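Speaker notes: Reading the Water Bill, and Other Small Acts of Love for a River
Albane Gautier
Evening talk, Lesholm library, April. Doors at six thirty, start at seven if the chairs are out.
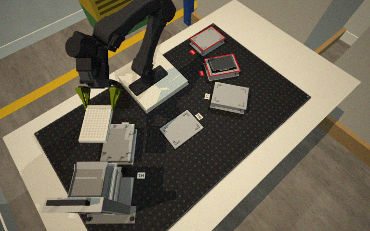
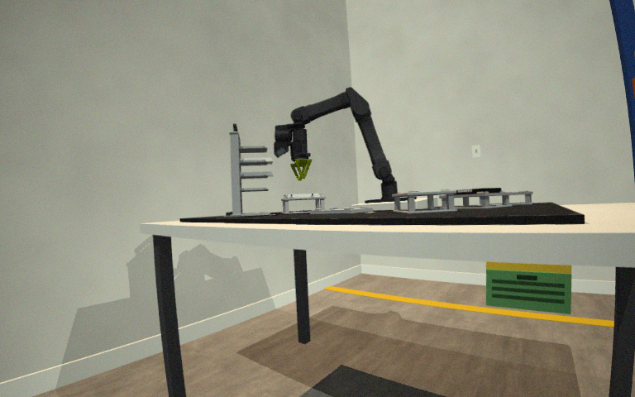 PART ONE: WHERE THE WATER COMES FROM

Good evening, and thank you for coming out. I know a talk with the word "bill" in the title is a hard sell after supper, so I'm very glad to see you all. (Pause for latecomers. Point out the coffee and where the restrooms are.)

I want to start with my grandmother's kitchen, because that's where I learned to think about water at all. She kept an enamel pitcher by the sink and ran the cold tap into it until the water turned properly cold, and then whatever was in the pitcher went on the geraniums. I don't believe I ever saw that woman pour clean water down a drain. She'd grown up carrying it, you see, two buckets at a time, up a hill that I've since walked myself with nothing in my hands and had to sit down at the top.

Ask for a show of hands: who grew up on a well? Let one or two people tell their story if they want to. Don't rush them. Last time, a gentleman told us about a frog in the pump and it was the best part of the evening.

Now, if you live in Lesholm your water comes out of the Mesard, a few miles above the old mill. It goes through the intake, then the settling ponds, then the sand filters, and then it gets its dose of chlorine and goes up to the tank on Mandlow Hill. From there it mostly just falls to your house. I find that lovely. You turn on the shower in the morning and what you're feeling on your shoulders is the height of a hill.

(Slide 3, the hand-drawn map. Apologize for my lettering. Show the intake, the ponds and the tank, then trace the main down Ivanyshyn Road with the pointer.)

PART TWO: THE BILL ITSELF

Hand out the sample bills. Apolline Collet has kindly let me use one of hers with the account number covered, and she says you're all welcome to be shocked by her sprinklers.

Look first at the line that says "usage." Ours is in gallons, but plenty of places bill in units, and a unit might be a hundred cubic feet or a thousand gallons depending on where you are. If you have a cousin in another county, please don't compare numbers over Thanksgiving until you've checked. I have seen that go badly.

Below it is the base charge. You pay it even if you go away for the whole month, and people do call me up quite cross about it. It covers the pipes, the pumps, and the person who comes out at two in the morning when a main breaks in January. I've stood on the sidewalk in my slippers watching that person work, and I haven't grumbled about the base charge since.

Then the little graph. I love the little graph. Look for the summer hump, that's the garden. And look for any month that's high when it has no business being high.

Tell the toilet story here. Keep it short this time!

(The story, for my own reference: we had a bill come in over 2000 gallons higher than the month before. I blamed the hose, then I blamed my son, who was home from college and takes showers like an opera. In the end it was the flapper in the upstairs toilet, a piece of rubber that cost me less than a sandwich. Drop of food coloring in the tank, wait 25 minutes without flushing, and there it was in the bowl, blue as anything. I did have to say sorry to my son.)

Pass around the old flapper and the new one. Food coloring is in my bag, along with a stack of instruction cards for anyone who'd like to try it at home.

PART THREE: THE RIVER

This is the part I care about most, so slow down. Drink some water.

In a dry August the Mesard gets very thin below the intake. If you walk down by the footbridge you can see the stones standing up out of it, and the herons move off downstream to where the creek comes in. What we leave in the river at that time of year matters a good deal more than what we leave in it in March, when there's plenty for everybody.

So if you're going to change one thing, change it in August. Water the tomatoes early, before the sun gets onto the bed, and water them deeply a couple of times a week in place of a sprinkle every night. Let the lawn go brown. It's only asleep, and it will come back when the rain does. Mine looks like a doormat every summer and I've grown rather fond of it.

Mention rain barrels. A short, hard storm on a decent-sized roof can send 700 gallons down the gutters before you've found your raincoat, so a single barrel fills up fast and you'll want to think about where the overflow goes. Away from the foundation, please. Put a screen on top for the mosquitoes.

(If someone asks about washing dishes by hand or by machine: a full machine usually uses less. Half the room won't believe me. Move along cheerfully.)

QUESTIONS

Repeat each question into the microphone for the folks at the back. If it's about hard water, I can talk about kettles for as long as they like, but stop by eight thirty so the library can lock up.

Remind everyone about the river walk. We meet at the footbridge, sturdy shoes, dogs welcome on a leash. Collect the pointer. Take home the flappers.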